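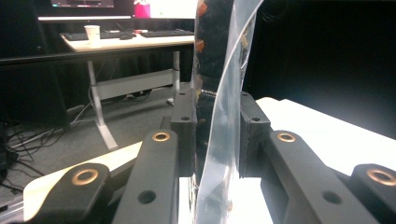
Every January somebody promises me a robot that will do my kitchen chores by Christmas. I've been hearing it for 18 years and I still put away my own groceries.

My test is a dull one. I don't want a backflip. I want a bag of dried seaweed picked up, put in its tray and left in one piece. Crinkly plastic is slippery, it folds wherever it likes, and what's inside breaks if you squeeze too hard. A four-year-old can manage it on a good day.

My friend Lihua Tan is more hopeful than I am. She says the hands are good enough now and the rest is practice. Maybe. But look at who is doing the practicing - a person, with a gripper in each fist.

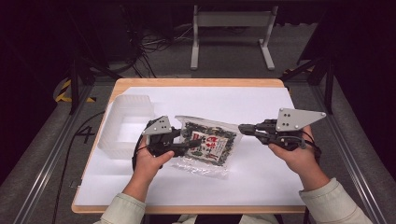 Seaweed, tray, two grippers, two human hands.

I'd pay $600 for a machine that could do this alone, in my kitchen, with my bad lighting and my cluttered counter. I wouldn't pay a cent for one that needs me standing next to it. Lihua has bet me dinner that I'll own one before I retire, and I've already picked the restaurant.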